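3.2 Working rules for the hand

The second set of rules concerns what the operator does before the hand is allowed to close on anything. We drew these up in March, after the pilot sessions at Cotevholm, and they applied without change to all 396 trials reported in this paper. Earlier drafts were longer. Chelsea Marsden, who ran most of the sessions, asked for a version that would fit on one sheet, and most of the cuts are hers.

Rule 4 states that the hand must be held still above the work area, with the fingers hanging free, before a grasp is started. The operator then checks the wrist view. If a fingertip cannot be told apart from the object behind it, the arm is moved until it can be, or the trial is stopped and logged as a view fault. Partly hidden fingers are allowed, provided the operator can name which finger is hidden and by what. Figure 2 was taken from the wrist. 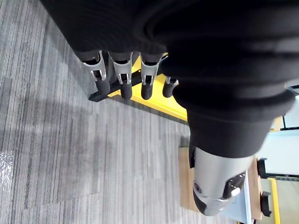 Figure 2. Wrist view of the hand over the floor area. Three of the fingers are in clear view in front of the yellow object; the fourth, on the right, is mostly hidden by the part beside it.

3.3 Clearances and surroundings

Rule 5 covers objects on the floor. Trials on the floor are treated separately from trials on a bench, as the hand works closer to furniture and to items that are not part of the task. The operator lists every item within reach of the arm and marks each as target, movable or fixed. A fixed item must not be touched. Contact with a movable item is recorded but does not end the trial.

We did not set a single minimum distance. The Zarkari guidance we started from does so, but its figure assumes a two-finger gripper, and it proved hard to apply to a hand whose outer fingers spread as it opens. Instead, the hand is opened fully once above the target – slowly, and with a second person at the stop button – and the arm is moved if any finger comes near a fixed item.

3.4 Recording and faults

Of the 396 trials, 338 were completed with no rule broken. In 17 of the remainder the fault was a missed view check under Rule 4. The others were mainly errors in the item list, most often something movable that had been left off it. Bouchard and Samby report a similar pattern for bench work, although their rules allow the list to be filled in afterwards. We would advise against this – a list written after the trial tends to leave out whatever was not touched.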